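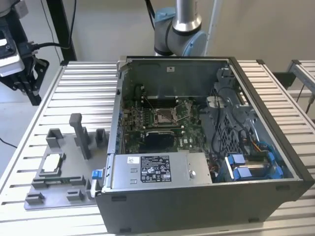 Pendo Lema reckons I should have bought the magnetic one and saved myself the grief, and she told me so twice while I was still cutting the tape on the box. Fair enough! But I'd already paid 27 dollars for the Cesteck screwdriver set, and I'm stubborn, so it's had four months of old PCs, one wobbly pram and a pair of sunnies. Time for a proper write-up.

## What you get

A handle, a short extension and a roll of bits in a zip-up case. The handle is lovely. It's a bit fatter than my old Walport (which went missing somewhere between the shed and Josphat's place) and the rubbery grip doesn't go slimy when your hands get sweaty in July... well, you know what I mean, when the heater's going full bore. The spinning cap on the end is smooth and I fiddle with it constantly.

The case is less lovely. The zip snags at the same corner every single time, and the bit labels are grey on slightly darker grey. Whoever picked those colours has never worked in a garage at night.

## Using it

Most of my jobs are Phillips number two, boring as that sounds, and that bit has held up a treat. The small Torx ones feel softer - I rounded off a T6 on a laptop hinge and I wasn't even leaning on it. Cesteck sent a replacement after one email, no arguing, though it took 14 days to turn up.

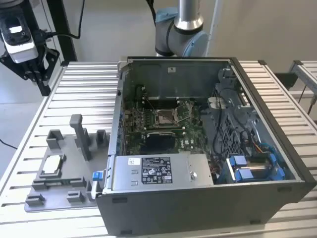
Does the extension wobble? A little, mostly when it's fully out and you're working at an angle, and pushing it in halfway fixes it.

My other grumble is the missing magnet. Drop a screw down a deep hole and you're fishing for it with tweezers, muttering. I've since stuck a cheap magnetiser block in the case and that sorted it, but for this money I'd have liked one thrown in. Pendo has been very gracious about it (she has not).

## Would I buy it again?

I think so, yeah. If you fix things every day, get something dearer with better Torx bits. For weekend tinkering it's comfy and it lives in the kitchen drawer without taking over. Four stars, minus a bit for that zip.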